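Why did the robot drop the lid?

A robot arm does not feel things the way you do. Your fingers notice when something starts to slip, and you squeeze harder without thinking. A robot needs a sensor to tell it, and sometimes the sensor gets it wrong.

In August, an arm called Kireo was learning to put the lid on a cooking pot. It did the job 236 times. On 3 of those tries, it let go too early and the lid fell.
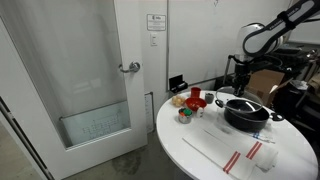
Wanda Alcantara, an engineer, read the arm's log. A log is a list of everything the robot measured. She found that the force sensor in the wrist was reading 2 newtons too high. A newton is a unit for measuring a push or a pull. When the lid was still in the air, the robot sometimes calculated that it was already resting on the pot – so it opened its gripper.

This kind of fault is called sensor drift. The fix was to set the sensor back to zero before each try. Engineers call this calibration.

Glass can break when it falls, so the team also added a safety rule. If the arm's height and its force reading do not agree, the arm must stop and keep its grip closed. A person then presses the stop button before reaching in.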